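Rolland Collectibles: Progress Report to Tromico, Second Quarter

Prepared for the Tromico licensing office

Work on the Bosorex prop replica line continued through the quarter. The line covers the helmet lamp and the signal whistle from the series, both at full scale. Of the 6 milestones in the funding agreement, four are complete and two are open.

The helmet lamp passed paint approval in May. Your reviewers asked for a darker tone on the hinge and a less glossy finish on the rim, and both changes are now in the master file. Tooling for the lamp is finished and the Wimthorpe plant has it on the schedule for July.

The signal whistle is behind. The first castings came back with a visible seam along the mouthpiece, and the second set was better but still not at the standard we agreed. We have moved the parting line and expect new samples in three weeks. This puts the whistle launch back by one month.

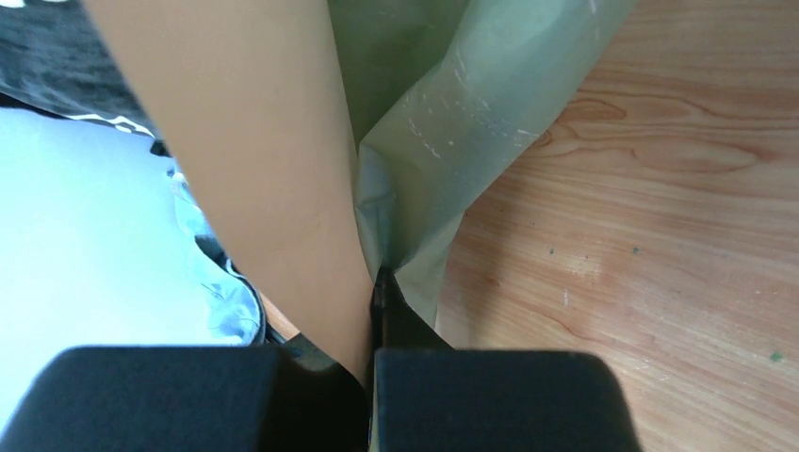

Packaging is on budget. We dropped the magnetic lid from the display box and put the savings into a heavier base. The numbered certificate stays as it was. We still need final artwork for the back panel, including the legal line in French and Spanish.

Preorders for the lamp opened in June to newsletter subscribers only. Over 90 percent of the first allocation was reserved before the general listing went up. We do not plan to raise the edition size.

Spending is within the approved amount. The extra whistle samples were paid for out of the contingency line, and no additional funds are requested.

Needed from Tromico: back panel artwork, and a decision on whether the whistle can ship without its cord.

Related reports
First Quarter Progress Report
Bosorex Line: Paint Approval Notes
Wimthorpe Production Schedule

Copyright Rolland Collectibles | Contact | Back to top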